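Filed under: Workshop Notes > Grippers & End Effectors > How-To

We use cookies to remember your settings and count visits. By staying on this page you agree to our cookie policy. Accept | Manage

Re-seating the fingers and cable on a small arm gripper

I got three messages in one week asking how I keep the gripper on my little Gretley arm from drifting, so I'm finally writing it all down. It's a half-hour job once you've done it a couple of times (the first time took me a whole evening, plus a trip back to the garage for the right hex key).

My setup is a single arm with a two-finger gripper, black fingers, white housing, and one cable coming off the wrist. If yours is different the torque numbers will be different too, so check your manual before you copy mine!

Before you touch anything

Park the arm with the gripper pointing at you and wide open. Then hit the stop button and cut the power at the wall. I used to only do the stop button. Saturnino Mateos talked me out of it on the Windiris forum, and he was right -- a finger closing on your thumb while you hold a driver is no fun.

Put a towel under the wrist. You will drop a screw.

You need a 2.5 mm hex key, a lint-free cloth, a bit of isopropyl alcohol, a paint marker, and whatever you use for medium thread locker. I keep all of mine in an old Amaral cookie tin.

Step 1: Clean the fingers

Wipe both fingers from the root to the tip. Dust and plush fuzz build up on the gripping side and the fingers start to slide on anything round. I do this every 30 hours of running and don't wait for it to look dirty. Don't soak the cloth, because you don't want alcohol creeping into the housing.

While you're there, flex each finger gently sideways. A healthy one springs back to the same spot. If it stays a hair off to one side, the root screw has backed out or the finger is cracked near the base. Swap cracked ones, don't glue them. I glued one in April and it lasted 15 picks.

Step 2: Re-seat the root screws

Take out one screw at a time, never both. Clean the threads, add a small drop of thread locker, and run it back in until it's just snug. Then do the other one. Once both are snug, give each a final quarter turn and draw a line across the head and the housing with the paint marker. Next time you look, you'll know right away if anything has moved. 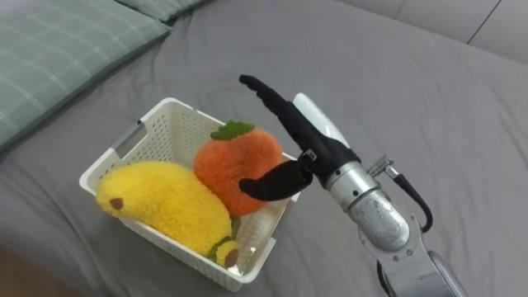
Let the thread locker cure overnight before you put any load on it. I know, I know. Horácio Pinheiro ran his after an hour and had to start over.

Step 3: Sort out the cable

Most of the "my gripper is possessed" emails I get come down to the cable. It needs a loose loop at the wrist so the last joint can turn all the way without pulling on the connector. Too tight and you get dropouts at one end of the travel, too loose and it snags on whatever you're reaching into.

With the power still off, turn the wrist by hand to both ends of its range (only if your arm lets you, mine does) and watch the connector. It shouldn't tip at all. Then push the plug home, do up the collar finger tight, and stop there. Pliers will ruin it.

Step 4: Zero the gripper

Power back up, keep your hands clear, and run the homing routine. Mine lives under Tools in the Jumalside software. Close the fingers slowly on nothing and see whether they meet in the middle. If they meet off to one side, go back to step 2.

Then open all the way and save that as your new open position. On my arm the raw reading is 900 open and a bit under 30 closed. Anything more than 15 away from last time and I go looking for a reason.

Step 5: Try it on soft stuff first

I always test with plush fruit in a plastic basket, on a bedsheet. Soft toys forgive a bad grip, and the basket wall gives you a real edge to clear on the way in. Start with the force at 400 on the software's scale and come down from there. Go in slow, with the fingers open wide, and stop just short of the toy so you can check the line-up before you close.

If the basket gets dragged along on the lift, a finger is catching the rim. Raise your approach point a little and try again.

Aurora Arruda asked whether she can skip the homing if she only cleaned the fingers. Sure, I do it all the time -- just not if you've had a screw out.

Last updated Tue 25 August, with the new thread locker note in step 2.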